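4.2 Grasp rules for cloth

Writing rules for soft objects was the most rewarding part of the Truvimik protocol. A rigid part can be picked up almost anywhere, but with cloth the first pinch shapes every step that follows. We therefore ask operators to take a single corner between the fingertips and lift until the fabric hangs clear of the surface, as in Figure 3. Bedding stays as it was found, creases and all!
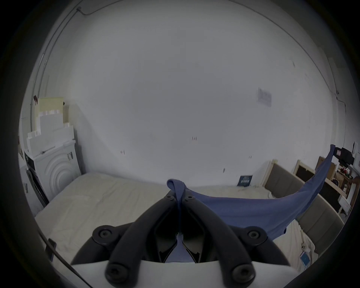
Figure 3. A blue cloth held by one corner above a bed. Photo: Truvimik project, CC BY 4.0.

Small items on the sheet are also left in place, and the operator notes them in the session log before starting. We were delighted by how well this simple habit caught on. Of the 351 sessions reviewed under the rules, only 40 came back with an incomplete log, and most of those were fixed in a few minutes.

Reviewers at Moradi and Gangate applied the same three checks to each session: one corner in the grip, fabric clear of the surface, log filled in. Where they disagreed, the session went to a third reader at Prorkitz. The wording of the second check changed in December, and Section 4.3 gives both versions.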